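Otari Folding: home clothing demos

Welcome! Otari Folding is a growing set of clothes-folding demos, recorded with hand-held grippers in real bedrooms. This release has 457 episodes from 22 homes, and we love how different they all are.
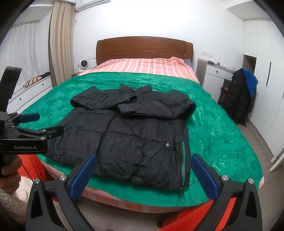
Puffer jacket with both sleeves folded in, two grippers at the bed.

Each episode comes with video at 30 fps and a short task label. Puffy jackets are our favorites so far! More coats are coming in October. Questions go to Caoimhe Noonan or Dindo Gatchalian.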